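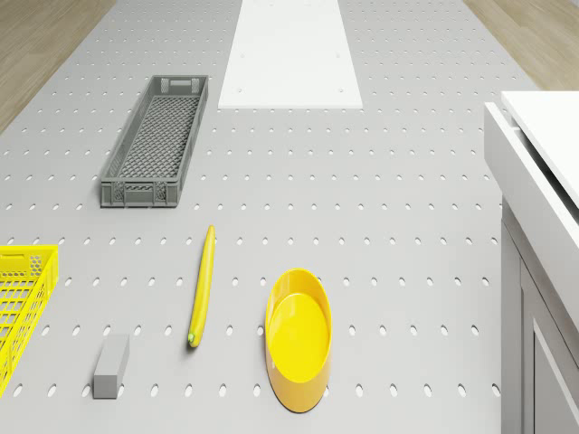

Chore bench, sim notebook - 24th June

Question I keep getting from upstairs: can the thing clear a table yet? Short version, some of it. Set up the pegboard table in Teleo again today to see where we stand against January.

Task list is the usual. Dishes to one side, food in the bowl, loose stuff in a crate, drawer shut at the end. Idris Gough wrote the scoring and I left it alone. Budget of 176 seconds per try, physics step at 1000 Hz, 20 tries per chore.

Plates are still the worst. A mug gives the fingers something to close on, a plate lying flat gives them a rim and not much else. The glossy black platter is also hard on the depth estimate. Tin can is easy if it's standing up.
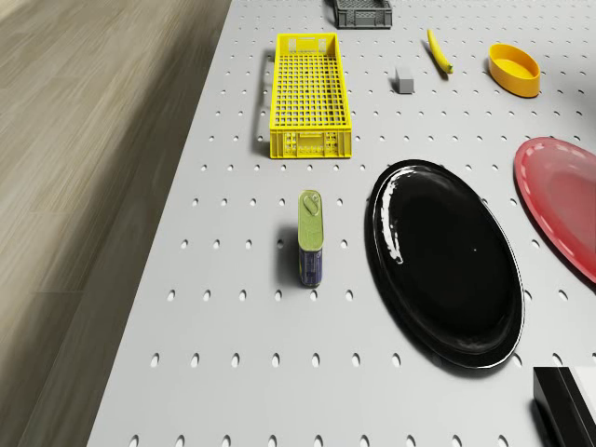 Drescombe Household Tasks Group

Banana into bowl: 14 of 20. Most misses were the grasp sliding toward the tip. Can into yellow crate: 19. Platter moved to the board: 2, and I would not call either one pretty.

Mugs went better than I expected - 16, with the new wrist approach from Virkbridge. The old one came in too low.
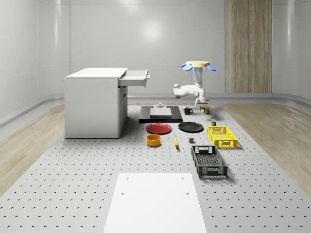 Gripper over the yellow mug, cabinet drawer part open.

Drawer is its own problem. Pushing it shut works if the arm starts clear of the cabinet. If the elbow is already over on that side the planner wastes half the budget getting out of its own way. Tully wants to reorder the chores so the drawer goes first. Fine for the score, no help in a kitchen.

Cups on their side need a separate run. The policy has only trained on upright ones.

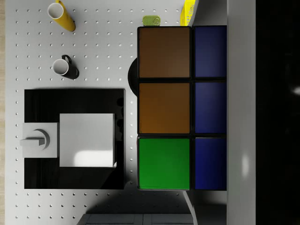
Yellow cup and mug lying on their sides, tile panel at right.

To do: sideways cups, 20 tries each. Ask Idris if a plate dragged to the right spot counts as moved. Rerun the platter with a matte finish.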